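스탈룸 공유 작업실 자주 묻는 질문
월 회원과 하루 이용자 공통. 최종 수정 2023년 1월 23일 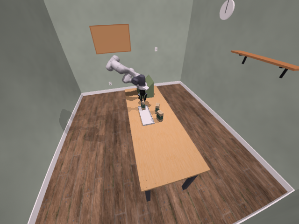
전화로 같은 질문을 여러 번 받다 보니 결국 이 페이지가 생겼습니다. 읽고도 모르겠으면 전화하셔도 됩니다. 다만 첫 질문이 "주차 되나요"라면 수화기 너머로 짧은 침묵이 흐를 수 있습니다. 답은 아래에 있습니다.

이용 전에

스탈룸은 뭐 하는 곳인가요?
책상과 작업대를 나눠 쓰는 작업실입니다. 가죽 하시는 분, 제본하시는 분, 번역하시는 분, 그리고 무슨 일을 하시는지 끝내 말씀 안 해 주시는 분이 같이 계십니다. 카페는 아닙니다. 커피가 있긴 한데, 마셔 보면 카페가 아니라는 걸 바로 아시게 됩니다.

초보자도 등록할 수 있나요?
네. 실력 심사는 없습니다. 강습도 없습니다. 옆자리 분이 가르쳐 주시는 경우가 있는데 그건 옆자리 분의 성품에 달린 문제라 저희가 보장해 드릴 수 없습니다.

미리 구경할 수 있나요?
평일 오후에 예약하고 오시면 안내해 드립니다. 한 바퀴 도는 데 오래 걸리지 않습니다. 공간이 그만큼 아담합니다. 사진보다 좁다는 말씀은 이미 충분히 들었습니다.

하루만 써 볼 수 있나요?
하루권이 있습니다. 오전에 오시든 오후 늦게 오시든 가격은 같으니 일찍 오시는 편이 이득입니다. 밤 열 시에 와서 하루권을 반값에 달라고 하신 분이 계셨는데, 안 됐습니다.

요금과 계약

최소 계약 기간이 있나요?
2개월입니다. 한 달만 하시겠다는 분들의 사정은 이해합니다. 그런데 서랍 열쇠를 깎고, 이름표를 만들고, 단체 대화방에 초대하고, 다시 내보내는 과정이 한 달 안에 다 일어나면 서로 조금 서먹합니다.

보증금은 언제 돌려주나요?
퇴실 점검이 끝나고 영업일 기준 8일 안에 입금합니다. 점검 항목은 책상 상판, 서랍, 열쇠 이렇습니다. 열쇠를 잃어버리셨으면 복제 비용을 빼고 드립니다. 열쇠를 잃어버린 줄 알고 비용을 내셨다가 외투 안감에서 찾으신 분은 그 열쇠를 기념품으로 간직하시면 됩니다.

휴회가 되나요?
한 해에 한 번, 한 달까지 됩니다. 휴회 중에는 자리를 다른 분이 쓰실 수 있으니 책상 위를 비워 주세요. 화분도 책상 위 물건에 들어갑니다. 물은 저희가 대신 주지 않습니다. 한번 대신 줘 봤는데 결과가 좋지 않았습니다.

환불 규정이 궁금합니다.
이용 시작 전이면 전액, 시작 후면 남은 날짜만큼 계산해 위약금을 빼고 돌려드립니다. 위약금 비율은 계약서 뒷면에 적혀 있습니다. 글씨가 작다는 지적을 받아 지난 개정 때 키웠고, 그 바람에 계약서가 한 장 늘었습니다.

현금영수증이나 세금계산서 되나요?
둘 다 됩니다. 세금계산서는 결제한 달 안에 요청해 주세요. 3월에 작년치를 한꺼번에 요청하시는 분들이 해마다 계십니다. 한숨은 저희 쪽에서 알아서 쉬겠습니다만, 지난 과세 기간 것은 정말로 처리해 드리기 어렵습니다.

자리와 작업대

자리는 지정석인가요?
월 회원은 지정석, 하루권은 자유석입니다. 자유석이라고 해서 남의 의자를 가져다 쓰는 것까지 자유로운 것은 아닙니다. 창가 자리는 대기 명단이 있고, 이 명단은 좀처럼 줄지 않습니다. 창가에 앉으신 분들은 이사도 안 가십니다.

큰 작업대는 어떻게 예약하나요?
예약 프로그램 플루로(Fluro)에서 시간 단위로 잡으시면 됩니다. 한 번에 최대 4시간입니다. 끝나는 시각은 작업이 끝나는 시각이 아니라 다음 분이 재료를 펴도 되는 시각입니다. 마지막 십오 분은 치우는 데 쓴다고 생각하고 잡아 주세요.

플루로에서 예약했는데 취소됐습니다.
예약 후 확인 버튼을 누르지 않으면 자동으로 풀립니다. 확인 버튼은 화면 맨 아래, 이용 약관 밑에 있습니다. 왜 거기 있는지는 저희도 물어봤고, 다음 판에서 옮기겠다는 답을 받았습니다. 그 뒤로 판이 여러 번 바뀌었습니다. 버튼은 아직 그 자리입니다.

작업대에서 칼질해도 되나요?
재단 매트를 까시면 됩니다. 매트는 입구 선반에 크기별로 있습니다. 매트 없이 생긴 칼자국은 보증금에서 정산합니다. "원래 있던 자국"이라는 말씀을 자주 듣는데, 입주하실 때 같이 상판을 살펴보고 서명하신 종이가 있습니다.

접착제, 염료, 도료를 써도 되나요?
수성은 됩니다. 냄새가 나는 유성 제품은 환기실에서만 쓰실 수 있습니다. 본인은 냄새가 안 난다고 느끼시더라도 판정은 옆자리에서 합니다. 스프레이는 환기실에서도 안 됩니다.

재료를 바닥에 두고 가도 되나요?
안 됩니다. 바닥은 밤에 청소기가 지나갑니다. 개인 서랍이 모자라면 지하 보관함을 추가로 빌리실 수 있습니다. 복도에 잠깐 두는 것도 안 되고, 이때의 잠깐은 경험상 보름쯤 됩니다.

소음과 예절

얼마나 조용해야 하나요?
도서관만큼은 아니고, 시장만큼도 아닙니다. 망치질은 낮 한 시부터 다섯 시까지 가능합니다. 그 시간에 오셔서 시끄럽다고 하시면 저희는 시간표를 손으로 가리킵니다.

통화는 어디서 하나요?
통화 부스 안에서 해 주세요. 문을 닫아야 방음이 됩니다. 문을 열고 하신 통화 덕분에 저희 모두가 한 회원님의 전셋집 누수 사정을 처음부터 끝까지 알게 되었습니다. 잘 해결되셨기를 바랍니다.

음식을 먹어도 되나요?
탕비실에서는 무엇이든, 자리에서는 뚜껑 있는 음료만 됩니다. 컵라면 뚜껑은 뚜껑으로 치지 않습니다. 점심은 골목 건너 쌀국숫집 쿡(Khúc)에서 회원증을 보여 주시면 음료를 하나 줍니다. 고수를 빼 달라는 말은 주문할 때 하셔야 하고, 저희에게 하셔도 소용이 없습니다.

냉장고에 넣어 둔 제 음식이 사라졌습니다.
이름과 날짜가 적혀 있었나요? 매주 마지막 영업일 저녁에 이름 없는 것은 모두 버립니다. 이름이 적혀 있었는데 사라졌다면 그건 저희가 아니라 인간 본성의 소관입니다. 대화방에 점잖게 한번 올려 보세요. 드물게 자수가 나옵니다.

반려동물과 같이 와도 되나요?
아쉽지만 안 됩니다. 알레르기 있는 회원이 계십니다. 사진을 보내 주시는 것은 막지 않습니다.

손님을 데려와도 되나요?
탕비실과 회의실까지 됩니다. 회의실은 회원 한 분당 하루 두 시간 무료입니다. 손님이 자유석에 앉아 노트북을 펴는 순간부터는 하루권 대상입니다.

출입과 시설

몇 시까지 열려 있나요?
월 회원은 24시간, 하루권은 오전 아홉 시부터 밤 열한 시까지입니다. 새벽에는 난방이 약하게만 돌아갑니다. 새벽에 춥다는 글이 대화방에 새벽에 올라오곤 하는데, 답은 아침에 달립니다.

주차 되나요?
안 됩니다. 건물 뒤 빈자리는 이웃 가게 자리고, 그 가게 사장님은 저희보다 훨씬 부지런하게 견인차를 부르십니다. 짐을 내리실 때는 정문 앞에 십 분까지 세우실 수 있습니다. 자전거는 계단 밑 거치대에 세워 주세요.

출입문이 안 열립니다.
카드를 대고 초록불이 들어온 뒤에 당기셔야 합니다. 밀면 안 열립니다. 당기라고 적힌 스티커도 붙여 봤고, 크게도 붙여 봤습니다. 그래도 안 열리면 보안업체 시부스(Civus) 당직 번호로 전화해 주세요. 번호는 문 옆에 있습니다. 밤에 카드를 자리에 두고 나오신 경우에는 출동비가 회원님 부담입니다.

택배를 대신 받아 주나요?
월 회원 것만 받습니다. 지난 한 해 동안 대신 받은 택배가 1,096개였습니다. 상자에 회원 이름이 꼭 있어야 하고, 사흘 안에 찾아가 주세요. 냉장이 필요한 것은 받지 않습니다. 착불도 받지 않습니다. 김치는 두 가지 모두에 해당하는 경우가 많습니다.

인터넷이 느립니다.
먼저 손님용 망에 붙어 계신 건 아닌지 봐 주세요. 회원용 망 비밀번호는 대화방 공지에 있습니다. 회원용인데도 느리면 자리 번호와 시각을 적어서 메일로 주세요. "인터넷이 이상해요"만으로는 저희도 같이 이상해하는 것 말고 할 수 있는 일이 없습니다.

프린터를 쓸 수 있나요?
흑백은 매달 정해진 장수까지 무료, 컬러는 장당 요금이 붙습니다. 종이가 걸리면 옆면 덮개를 열고 천천히 빼 주세요. 세게 당기면 반만 나옵니다. 나머지 반을 두고 조용히 자리로 돌아가시는 분들께 부탁드립니다. 말씀만 해 주세요. 혼내지 않습니다.

사업자 등록 주소로 쓸 수 있나요?
월 회원이시면 가능합니다. 신청서와 신분증 사본을 주시면 확인서를 발급해 드립니다. 퇴실하실 때 주소 이전을 잊지 마세요. 오래전에 나가신 분들 앞으로 아직도 고지서가 옵니다. 반송하고 있습니다.

그 밖에

여기 없는 질문은 어디에 하나요?
메일이 제일 빠릅니다. 전화는 평일 열 시부터 여섯 시까지 받고 점심시간 한 시간은 쉽니다. 점심시간에 걸려 온 전화는 쿡의 국물 앞에서 못 들은 것으로 처리됩니다.

건의 사항도 받나요?
탕비실에 건의함이 있습니다. 매달 첫 영업일에 열어 보고 답을 옆 게시판에 붙입니다. 지금까지 가장 많이 들어온 건의는 커피를 바꿔 달라는 것입니다. 바꿨습니다. 그 뒤로는 예전 커피로 돌려 달라는 건의가 들어옵니다.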